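Gas uptake rig, pressure drifting down overnight (ticket log, still open-ish)

Opened 2019-08-28 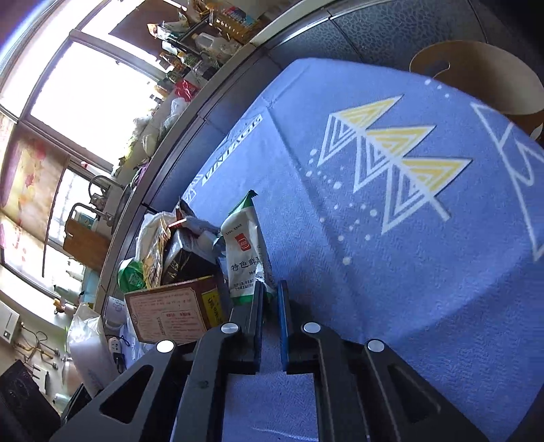 OK so this is the same rig I moaned about in the spring, the small one we use for measuring how much gas a liquid will soak up. I load the sample cell, pump it down, let in a dose of CO2, close everything off and watch the pressure settle. For a week now it hasn't settled. It drops fast at first (good, that's the sample doing its job) and then it just keeps creeping down, all night, in a perfectly straight line. A real uptake curve flattens out. Mine looks like somebody drew it with a ruler.

Last night's numbers, for whoever picks this up: 2,216 mbar at the end of dosing, 1,648 mbar when I came in. If I believed that, my boring reference solvent would be the best absorber in the building. I don't believe it.

Tried first: ran it with an empty cell. Same straight line! So the sample is off the hook and I can stop making fresh batches, which is a relief because I was getting low on the dry stuff.

Tried second: swapped the O-ring on the cell lid. The old one had a flat spot but the new one made no difference at all. I left the new one in anyway.

Tried third: leak spray on every fitting I could reach. No bubbles anywhere. The spray doesn't tell you much about a slow leak, though, and I can't get at the two fittings behind the water bath without draining it.

Update, after lunch. Wrote to Drastholm support, who made the dosing manifold. They answered quickly (thank you!) and asked whether the bath temperature was steady, seeing as a bath that cools overnight will pull the pressure down too. Fair question. I pulled the bath log and it's flat as a pancake, so no. They also asked for the valve serial numbers, which I sent.

Update, later. Closed valve 3 by hand as well as in the Puvosura software and the drift stopped. Just stopped. Opened it again to the software-only position and off it went. So the valve is being told to close and it's nearly closing. The software shows a nice green "closed" the whole time, because all it knows is that it sent the command. I'd love a position readout in the next version, if anybody over there reads these.

Took the valve out. The seat has a scratch across it, and there was a crumb of something white in the body, maybe PTFE tape from when the line was redone in December. I've cleaned it and put it back, and it holds better, but it still loses a bit over an hour, so the seat needs replacing. Ordered through Siqueira, part is on the way.

Until it gets here: close valve 3 by hand after dosing, and please don't crank it, finger tight is plenty. Anything in the shared folder from the past week with "Amar" in the file name was run on this rig and the uptake values are too high. I've moved those into a folder called REDO. The 100 mbar calibration checks look fine to me, they were short runs, but I'll repeat one when the new seat is in.

Leaving this open till then.

Contact the help desk | © 2019 Puvosura | Back to top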